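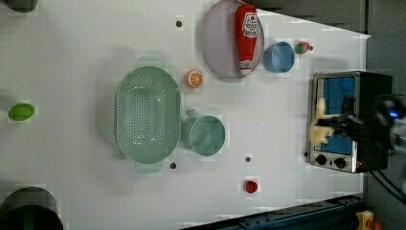 Vans & Light Commercial

Trurby van sliding door sticks on cold mornings?

Hi all, my Trurby's side door stops halfway until I've driven 40 minutes or so of errands - any ideas? It's been doing this since February. Thanks so much!
Davina Galbraith

2 answers

Poor you, mine did the same! Clean the lower track well, then put a little silicone spray on the rollers. Guthrie sells the rollers if yours are worn - I paid 90 for the pair, and it slides beautifully now.

mine just needed a good shove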